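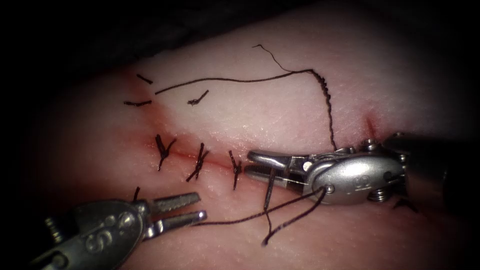

Figure 1. Practice pad with three interrupted stitches tied. Right instrument holding the needle, left grasper open.

Second-hand wrists, home-made drives: a two-arm suturing rig built in a shared workshop

Project report, Elspeth MacKinnon
Workshop partner: Thongchai Rojanasak

1. What we set out to do

The plan I handed in back in April said we would build "a low-cost robotic suturing platform capable of autonomous stitching". I would like to withdraw most of that sentence. We built two motor packs that can drive a pair of used surgical instruments, and a bench frame to hold them over a practice pad. A person sits at a pair of hand controllers and does the stitching. The rig does no stitching by itself and I no longer think it was sensible to promise that it would.

The question I ended up trying to answer is smaller. Can two people with a shared workshop, a lathe that needs attention and very little money get usable movement out of wristed instruments that were designed for a machine costing far more than the building we work in? There are plenty of videos online that say yes. Most of them show one good movement, once, with music over it. I wanted to know what it is like on the fortieth go.

2. The instruments

We bought a needle driver and a serrated grasper as used training stock. Both are cable driven. The motors sit at the back, thin cables run down the shaft, and pulleys at the wrist turn the pull into pitch, yaw and grip. Some of the pins and pulleys on the needle driver can be seen in Figure 1. We did not open the wrists. Thongchai wanted to and I said no, and I still think that was right, although it means I can't say how worn the cables are inside.

This matters for everything that follows. When a jaw lagged behind the controller we had no way to tell old cable from bad tensioning on our side. I have tried not to blame the instruments for things that may be our fault.

3. The drive packs

Each pack has four small geared motors in a plywood box, one for each of the discs on the back of the instrument. The first version was printed. It flexed under load, the discs slipped out of line, and the grasper would open when asked to roll. We gave up on it after a fortnight and cut the second version from birch ply, with aluminium plates where the motors bolt on. It is heavier and uglier and it stays put.

The motor boards came from Drekside. They are cheap and they get hot. The documentation claims a current limit that can be set in software, and it can, but the setting is lost at every power-up, a fact we found out by snapping a coupling. Our start-up script now writes the limit each time and reads it back before it lets the motors move. If I were starting again I would pay more for the boards and less for nearly everything else.

Tension was the long job. Too slack and the wrist sits there while the motor turns, then jumps. Too tight and it creeps when it should be still. We settled on a short routine: drive each axis to a soft stop both ways, note the dead travel, take up half of it, repeat. It has to be done whenever an instrument comes off the rig. Thongchai can do it in one go. It takes me longer and I usually do it twice.

4. Controls

The hand controllers are a pair of jointed arms with sensors at each joint, built to plans by Sydorenko and then changed quite a lot. Movement is scaled down, so a large movement of the hand gives a small one at the tip. There is a foot pedal that disconnects hands from instruments so you can shift to a comfortable position. Letting go of the pedal too early was the most common cause of a pulled stitch in the first sessions, and all of those were mine.

There is no force feedback. I had read that operators learn to judge pull by eye, from how the thread and the tissue look, and I was doubtful. I am now a bit less doubtful for the pad and just as doubtful for anything else. A rubbery pad forgives a great deal.

5. Sessions

We ran 20 sessions on the finished rig. In each one the operator tried two interrupted stitches on the marked incision, making 40 attempts in all. A stitch counted if it was tied, trimmed and still closed when we nudged the pad edges with a finger. That last test is crude and I know it.

Three stitches in a row along one cut, as in Figure 1, looks tidy enough. I would ask the reader not to take too much from it. The tails fan out in different ways from one knot to the next, and the first is much bushier than the other two. A knot can look neat from above and slide when you touch it. It can also look a mess and hold. I stopped trusting photographs as a measure quite early on, and the results went by the nudge test only.

Some things I wrote in the log more than once:

The needle turns in the jaws. The driver grips well enough when the needle is held square, but if the load comes from the side it rotates. You then have to let go, take it with the grasper and start again.

Loose thread gets everywhere. With a long length still on the needle, it drapes over the pad and finds the wrist. We tried shorter lengths, which helped with the tangling and made the knots harder to tie. We never found a length that both of us liked.

Cut ends should come off the pad between stitches. We were bad at this. In the figure there are still short pieces lying above the stitched row, and a dark piece like that is easy to mistake for a live tail when you are looking at a screen.

The grasper's teeth are hard on thread. They hold tissue well, but the thread looked rougher after a few passes through them. Whether the teeth did that or the knotting did, I can't say without a proper test, and we did not do one.

6. Cost and time

The tempting thing in a report like this is to give one small number for the cost of the build. We spent 540 pounds on parts we kept. That leaves out the printed version we threw away, the tools that were already in the workshop, a bench supply by Testel that Thongchai owned before we started, and every hour either of us put in. Anyone who copies the rig from a bare room will spend a good deal more, and I would not believe a write-up that told them otherwise.

Time was worse. I had planned for the build to take half the project and the sessions the other half. The last proper change to the drive packs went in on Sat 13 September and by then I was well behind. So the sessions were squeezed together, often late in the evening, and tiredness is mixed into the results in a way I can't take out again.

7. What the results can and can't show

I kept the pass or fail for every attempt in the appendix and have left percentages out of the main text. With two operators who also built the machine, a percentage would give the numbers a dignity they haven't earned. We knew its faults and steered around them. Somebody new to it would do worse at first, and might then find better habits than ours.

We did get better over the sessions. I would like to credit the tensioning routine. It is at least as likely that we simply got used to the controllers, and the way I set up the work gives me no means of separating the two. The fix would have been to swap back to the old tensioning for a few sessions without telling the operator. Thongchai suggested this halfway through - I said there wasn't time, and there probably was.

I was also asked at the interim review whether our session recordings could be used to train a system to stitch by itself, using the Tronudus toolkit. Perhaps. The recordings have gaps where the logging script dropped joint readings, and much of what they hold is two beginners recovering from mistakes. I would want cleaner data and a better operator before claiming anything of the sort.

8. Next steps

Replace the motor boards. Fit a clip on the drive packs so an instrument can come off without losing its tension. Fix the logging. Find a third person to run sessions, preferably one with steady hands and no stake in the outcome. The frame and both packs are staying on the end bench in the workshop until the new year, and the ply drawings and start-up script are in the project folder for anyone who wants to have a go.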